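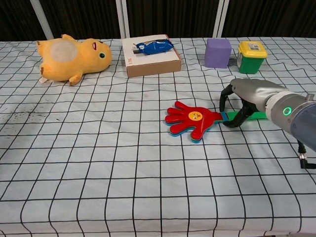

I started Siltelari at my kitchen table in Waltby, with a second-hand sewing machine and a pile of linen I'd bought far too much of. I wanted tablecloths that could cope with real family meals, and I couldn't find any I liked, so I made four and gave three away. Then people's sisters started ringing me up! We now do stripes, spots, plain colours and a lot of checks, and checks are still what I get asked about most. My own taste runs to a black grid on white, the sort where the lines wobble slightly as if somebody had drawn them by hand. A dead straight check shows up every crease and every crooked corner, but a wavy one forgives you (handy if, like me, you never iron anything on a weekday).

The workshop is on Saltus Lane now, up the stairs over the old seed merchant's. There are eight of us, most part-time, and we cut, hem and pack everything up there. It's warm in May and perishing in January, and the kettle is on more or less from the minute the door opens. I still do the cutting for the big round cloths myself. I'm fussy about them, and a round hem that's gone wrong is a miserable thing to unpick.

We keep 255 cloths in the hire cupboard for weddings, christenings and village hall teas. That side of things began when a neighbour needed to cover a lot of ugly trestles in a hurry, and it's grown every year. Hire cloths come back to us dirty, and that's fine, please don't wash them first! Candle wax is the only thing I ask you to mention, so I can get at it with brown paper before it goes through the machine.

Our heaviest cloth is called the Bergeron. It's a thick cotton with mitred corners and a deep hem, and it took us almost four years to get right, mainly because the early ones shrank like mad. We wash all the fabric before we cut it now, so the size you order is the size you'll keep.

If you'd like something made to measure, measure the table top first, then decide how much drop you want on each side and send me both. Samples are free and I'm happy to post a few. You can come up and have a rummage too, any morning after ten. Ring the lower bell, as the top one hasn't worked since we moved in.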